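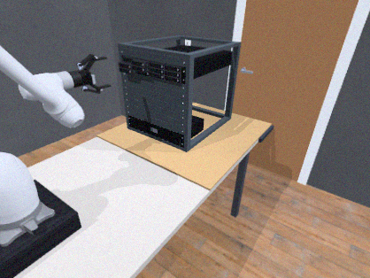 The simulated arm and the equipment rack in the model built by the Workneh robotics club.

Students of the robotics club at Workneh technical college have entered the second round of the Pristavach competition, where teams must teach a simulated robot arm to service a rack of computer equipment. The club has 16 members, most of them in their first year.

The work is done fully in simulation. The students built the room, the table and the rack on the computer, and they can change the light or the position of the rack before each run. By the end of December the team had completed nearly 1,000 runs.

"At first we thought the difficult thing would be the moving of the arm," said Ibsa Belay, who leads the team. "But the difficult thing is the last few centimeters, when the fingers come near to the front panel and the post of the rack is very close."

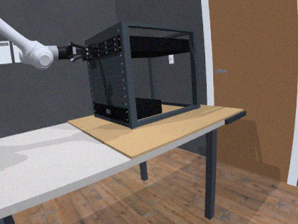

The team now trains the approach to the upper panel separately from the rest of the task. Chaltu Tesfamariam, who wrote this part of the program, said that the arm must also learn to stop and go back when the angle is wrong.

In the second round each team receives 24 new rack positions, which are not shown before the start. The results will be published on the page of the competition.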